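Re: Cut flower bed for next year, what to keep and what to drop

Last updated: July 14, 2026
Reading time: 5 min

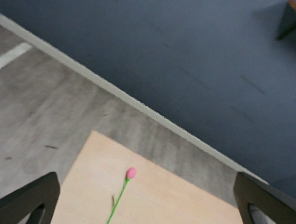

A single pink bud on its stem.

Hello all,

Replying to the list so that the answers are in one place. I have left Khrystyna-Mariia's message in below and cut the parts that were only about the key to the shed.

> From: Khrystyna-Mariia Kravchuk
> To: Growers list
> Subject: Cut flower bed for next year, what to keep and what to drop
>
> I have taken over the long bed at Nakow and would like to put most of it down to flowers for cutting. I have only grown vegetables before. My questions are these.
>
> 1. Is it worth keeping the old peonies along the wall? They gave very few flowers this year and a lot of buds stayed small and never opened.
>
> 2. When should I cut for the vase? Mine were either tight and stayed tight, or they dropped their petals the next day.
>
> 3. How much do people spend on tubers and plugs? I was quoted 1822 for the whole bed by Antoniuk and that seemed a lot to me.
>
> 4. Does anyone have notes on the soil there? The end by the gate is much heavier than the rest.
>
> Thank you for any help. I can come over to Stumow to look at how you do it if that is easier.
>
> Khrystyna-Mariia

On the peonies. I would keep them for at least two more years. I planted that row, and my guess is that they are too deep. The paths were raised after they went in and a good deal of soil ended up on the bed. A peony with its crown well below the surface will make leaves and not much else. Lift them in the autumn when the tops have died back, cut away anything soft, and put them back with the buds on the crown no more than two fingers down. Each piece wants three to five of those buds. They will sulk the first summer. Don't feed them with anything strong in nitrogen.

Small buds that go brown and dry on the plant can also be grey mould, which we had at Stumow in the wet spring. If the stem below the bud is black and soft, cut it out low down and take it off the site. It should not go on the heap. Clear all the old leaves in November as well.

On cutting. It depends on what you grow, and I don't think one rule covers it.

Peonies: cut when the bud is showing colour and gives a little when you press it, like a marshmallow. If it is hard it will probably stay shut. Leave at least two leaves on the plant below the cut.

Dahlias: cut them nearly fully open. They hardly open any further in water. This is where most people lose them.

Tulips: cut when the bud is coloured but still closed. They carry on growing in the vase and will bend towards the window.

Zinnias: hold the stem a hand's length below the flower and shake it. If it wobbles, leave it for a few more days.

Sweet peas: cut when the lowest flower on the stem is open and the top one is not. Pick all of them every other day, even if you have to give them away. Once they set seed they stop.

Early morning is best for all of these, and late evening second best. Take a bucket of water out with you and put the stems in as you go. Strip any leaf that would sit under the water. I stand mine somewhere cool and dark until the afternoon before arranging anything. Some people on this list put sugar or a coin in the vase. I have tried both and saw no difference, but changing the water daily does help, and so does washing the vase out properly with hot water and a bit of bleach between uses.

On cost. 1822 is high for that bed if you are starting from tubers, and fair if it is all potted plants. I have my own order from last year in front of me and it came to 836, with delivery, for a bed a little shorter than yours. That was mostly seed and dahlias, with a tray of snapdragon plugs. Ask Antoniuk to split the quote into plants and labour. I think you will find the labour is a good part of it, and you could do that yourself over two or three evenings.

You can save more by raising the annuals from seed. Cosmos, zinnias, cornflowers and ammi are all easy. Sow cornflowers and ammi in September where they are to flower and you will have stronger plants than anything you can buy in spring. Cosmos and zinnias hate the cold, so leave those until the middle of April indoors. I sowed mine in March two years running and lost most of them both times.

On the soil. The gate end is clay because that is where the spoil from the drain was tipped. I put leaf mould on it for two winters and it got better, then I stopped. Keep the tulips and dahlias away from that end. Asters and phlox don't mind it.

For watering, the butt behind the shed holds 3000 litres when full, but the tap leaks and you should not count on it in August. The Ernex timer on the wall works. The instructions are in the drawer with the string. Set it for early morning and turn it off when we have rain, as it doesn't know.

You are welcome to come over to Stumow. The dahlias are just starting and there will be more to see in a couple of weeks. Bring a bucket and I will give you some of what needs cutting. I can also lift a few phlox for you in the autumn if you remind me.

If anyone else has grown on that bed and remembers it differently, please say so. I would also like to hear from anyone who has kept ranunculus through the winter without a tunnel. Mine rotted again.

Regards,
Stumow plot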